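The Hummingbirds of Rovska Street

I bought my first hummingbird feeder in August, when any sensible person would've told me the season was half over. It was a red glass thing from Evance, the garden store by the bus depot, and it cost more than my shoes. I hung it outside the kitchen window and waited. Four days, and all I got was ants!

So I went back. The woman at the register asked what I was putting in it and I said honey, very proud of myself, and she made a face like I'd kicked a puppy. Plain white sugar, she said. Four parts water to one part sugar, and dump it out every couple of days in the heat.

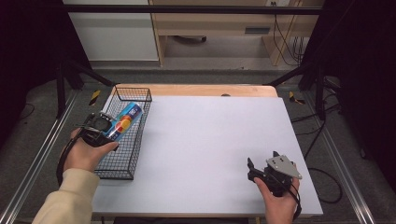
I went home and scrubbed that feeder with a bottle brush until my fingers wrinkled. Mixed up the sugar water, let it cool, hung it back on the hook and went to bed mad at myself.

At six in the morning I was standing there in my robe with toast in my mouth, and there were 2 of them – green, furious, going at each other over the one good perch. I didn't chew. I don't think I blinked. Then the bigger one flew right up to the glass, looked me over, and went back to fighting.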